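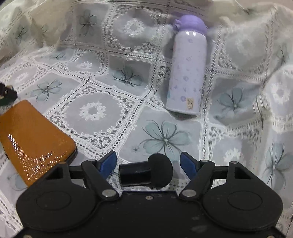

*Gadden Ladies' Walking Club – posts from the back of the bus*

I have two handbags and a dressing table I'm ashamed of, so before our weekend away in December I tipped the lot out on the table and had a proper sort. Friederike Weidemann swears by doing this every month (every month!) but I'm more of a once-a-year woman.

The lilac bottle is coming, no question. I left it on the coach at Mollel last time and Esther Massawe went back 40 minutes up the road to fetch it for me, bless her, so it's practically a club member now. The flowery cloth stays at home, though I did think about it for the picnic.

Make-up is where I come unstuck. We're walking up a hill in the wind, who is going to look at my foundation? And yet in it all goes, brushes and sponge and everything.
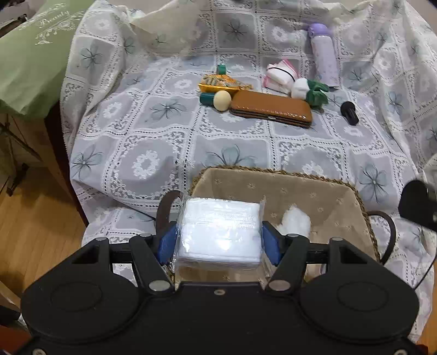 Cotton pads I will defend to anyone. They take up no room, they clean glasses, muddy chins, the lot, and Subira Muli always ends up asking me for some by the first evening. The lined basket is for whatever lives on the dressing table from now on, and anything that doesn't fit in it goes to my niece.

Bus leaves at half past seven, bring 2 pairs of socks and something for the raffle.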